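Keeping Toy Bricks Clean and Sorted

Plastic building bricks last for decades if they are looked after. Most of the trouble comes from dust, sticky hands and direct sun, and all of it can be dealt with at the kitchen sink.

Washing

Pull everything apart first. Dirt sits in the joints, and bricks washed in stacks stay grimy inside. Put the loose pieces in a mesh laundry bag and set aside anything with stickers, batteries, wires or fabric.

Fill a basin with warm water, no hotter than 85 degrees Fahrenheit, and add a squirt of dish soap. Swish the bag around and let it soak for 13 minutes or so. An old toothbrush takes care of the studs. Rinse twice.

Skip the dishwasher. The heat can warp small plates and the spray throws light pieces onto the heating element.

Drying

Spread the bricks on a towel with the hollow side down. Turn them after an hour, then leave them overnight. A fan helps — a hair dryer does not, unless it has a cool setting.

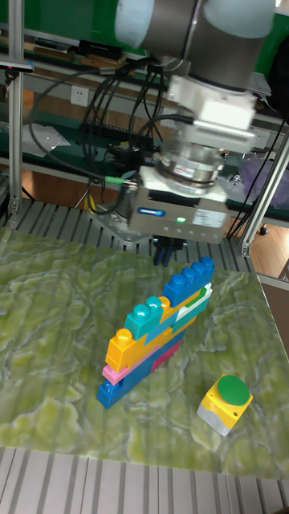
Pieces that are stuck together

Two thin plates are the worst. Run a brick separator under one edge, or press a larger brick onto the top plate and use it as a handle. Cold water sometimes loosens a tight pair. Keep teeth and kitchen knives out of it. Both leave marks, and a chewed edge never grips well again.

Sorting

Sort by shape before color. A red plate is hard to find in a bin of red parts, but easy to spot in a bin of mixed plates. Shallow drawers work better than deep tubs. We use a set of Odeo drawers for the small parts and a Cleva tote for the big ones, with a strip of masking tape on each for a label.

Wheels, hinges and windows go in a separate box. So do instruction booklets, which should be kept flat and out of the basement.

Storage

Keep bins away from windows. White and gray bricks turn yellow first. Lids should close but need not seal tight, and bricks must be fully dry before they go in. If a bin smells musty in December when it comes down from the attic, wash the lot again and wipe the bin with diluted vinegar.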